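Culwood, oder: Wie ich lernte, auf Kohle zu warten
10. November 2020

Seit August spiele ich Culwood, eine Aufbausimulation, in der man ein mittelgroßes Tal mit Bahnlinien, Sägewerken und schlecht gelaunten Einwohnern füllt. Gekauft habe ich es, um abends ein halbes Stündchen abzuschalten. Mein Spielstand steht inzwischen bei über 3.000 Einwohnern, und über die Stunden reden wir nicht.

Meine Hauptstadt heißt Lendville. Den Namen hat das Spiel ausgewürfelt, ich hätte ihn ändern können, aber da fuhr schon der erste Zug hin. Lendville braucht Kohle. Die Kohle liegt in Grivel, auf der anderen Seite eines Berges, und zwischen beiden Orten verkehren acht Güterzüge auf einer eingleisigen Strecke mit genau zwei Ausweichstellen. Wer sich mit Eisenbahnen auskennt, ahnt, wie meine Abende aussehen. Wer sich nicht auskennt: Die Züge stehen sich gegenüber und hupen.

Raluca Moldovan, mit der ich früher ganze Wochenenden in Strategiespielen versenkt habe, schaute sich das per Bildschirmübertragung an und schwieg erst einmal sehr lange. Dann fragte sie, ob ich schon mal von Signalen gehört hätte. Hatte ich. Ich hielt sie für Dekoration.

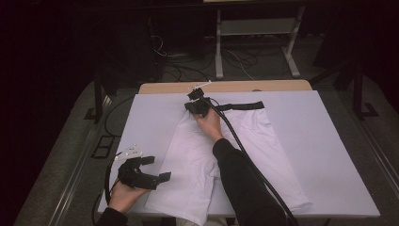 Also Signale. Das Tutorial dazu besteht aus einem Textfenster, das man wegklickt und nie wiederfindet. Ich habe zwei Abende lang Blockabschnitte gesetzt, versetzt und verflucht, bis endlich ein Zug in Grivel losfuhr und ohne Zwischenhalt in Lendville ankam. Leer, weil ich vergessen hatte, den Verladebahnhof wieder anzuschließen. In der Stadt gingen derweil die Öfen aus, und das Spiel blendete eine kleine frierende Figur mit Schal ein. Die Figur ist sehr niedlich gezeichnet. Ich hasse sie.

Was mir trotzdem gefällt: Culwood drängelt nicht. Es gibt keine Kampagne, und der Konkurrent Wannasri, eine vom Computer gelenkte Bahngesellschaft, baut so gemächlich vor sich hin, dass man fast Mitleid bekommt. Bis man merkt, dass seine Züge fahren.

Demnächst will ich die Strecke zweigleisig ausbauen. Dafür muss ein Tunnel her, und der Tunnel kostet mehr, als Lendville besitzt. Raluca rät zum Kredit. Ich habe erst einmal die Hupen leiser gestellt.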